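Screen Stories: Page, Panel and Series
Week 4 notes: Reading a long-running cartoon franchise in order

Welcome back, everyone, and well done on getting through the first reading response (I've marked most of them and they were a pleasure, even the ones that wandered off topic, as mine always did at your age). This week we're looking at watch order, a humble subject that gets people surprisingly heated.

Our case study is Trisia, the animated space serial many of you will half remember from Saturday mornings. If you didn't grow up with it, don't worry, you'll catch up quickly. The original run has 215 episodes of 20 minutes each, and please don't try to see them all before the tutorial! I've put a short list on the course page, and four or five will do nicely.

Three terms to have in your pocket

Release order: the order in which the episodes first went to air. It lets you see the writers learning on the job, and the colour palette changing as the budget grew.

Story order: the order in which events happen to the characters. With Trisia this means starting with Kestia, the prequel film, although it came out well after the series had finished.

Production order: the order in which episodes were made. The harbour episodes were drawn early and held back, and that's why the captain's coat goes back to its old grey for a fortnight and then changes again without a word.

I'd like you to have a favourite among these and be ready to defend it. My own leaning is towards release order for a first viewing, mostly for the sake of the Kestia twist, which lands rather flat if you've met the lighthouse keeper beforehand. I have had students argue me very nearly out of that position, so do have a go.

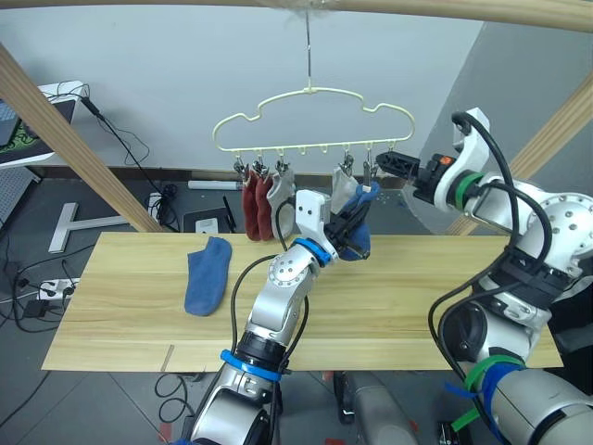

A word on spin-offs, too. Likusport, the racing series, shares two characters with Trisia and hardly anything else, and fans have never settled whether it belongs on the list. Mets is easier: it retells the first season from the robot's point of view, so you can slot it in wherever you fancy once you know how that season ends.

For the tutorial

Bring a one-page viewing list of your own for any animated franchise, with a paragraph defending the order you chose. Think about who the list is for, as a newcomer and a lifelong fan will want quite different things. Handwritten is fine if I can read it.

Lists are due Sun 28 March, by midnight, through the usual dropbox.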